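Plier sur le lit : une question de surface

Le lit reste, dans les petits logements, le plan de pliage le plus utilisé. Sa surface dépasse celle de la plupart des tables et sa hauteur convient au tri, mais il présente deux défauts : il s'enfonce sous la main et le drap se déplace avec le vêtement.

Urszula Adamczyk, qui a longtemps dirigé l'atelier de finition de la maison Śliwiński, recommande de commencer par le drap. Un drap froncé transmet ses bosses à la pièce posée dessus, et les bords ne coïncident plus au troisième pli. Il suffit de le tirer vers les quatre angles, sans chercher un tendu parfait. La zone proche de la tête de lit, où le tissu s'accumule, est à éviter.

Vient ensuite la mise à plat. Un coton sorti en boule du panier garde des plis marqués, surtout dans les épaisseurs doubles. La pièce est saisie par deux coins du même bord, puis mise en tension latérale avant d'être posée. La traction s'exerce dans le sens du fil ; en biais, elle déforme les mailles et décale les coutures.
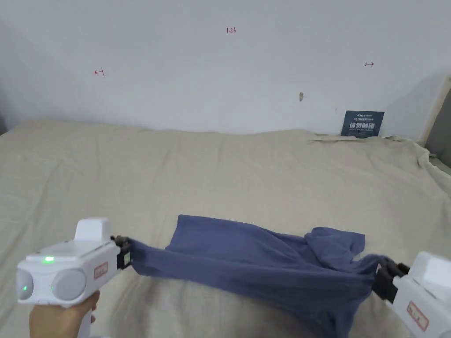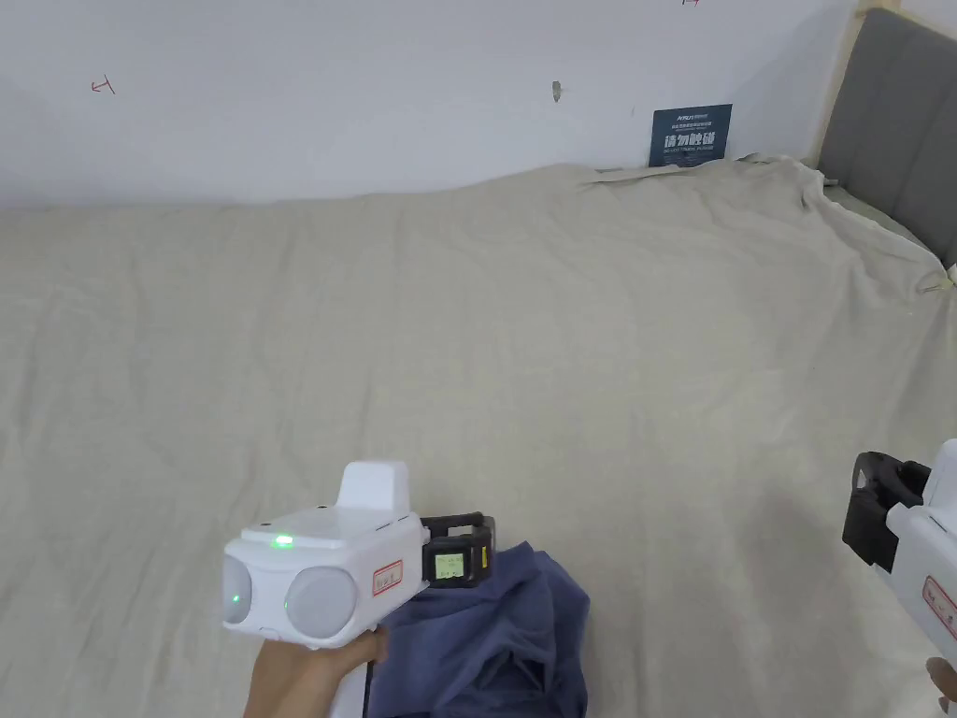 Vêtement de coton tendu entre deux coins, puis, seconde vue, étoffe bleu foncé en tas sur le drap beige.

La couleur du support compte davantage qu'on ne le suppose. Sur un drap beige, un textile bleu se détache nettement et ses bords se lisent sans effort. Un vêtement écru sur le même drap oblige à chercher l'ourlet du doigt. Iwona Malinowski, qui rédige les notices d'entretien du catalogue Hanari, conseille donc de traiter les pièces claires en premier, sous l'éclairage le plus rasant disponible.

Pour le pliage, la méthode en 3 temps convient aux hauts et aux tee-shirts : un côté rabattu au tiers, l'autre par-dessus, puis le bas ramené vers l'encolure. Les pièces longues demandent 4 temps. Le lissage se fait à plat de main, du centre vers les bords, après chaque rabat. Un lissage unique en fin d'opération fixe les faux plis au lieu de les chasser.

La largeur finale dépend du rangement. Les tiroirs de la série Polus acceptent des piles de 19 cm de large, à condition que les pliures soient orientées vers l'avant. Pour des étagères ouvertes, un format plus large limite la hauteur des piles et leur affaissement.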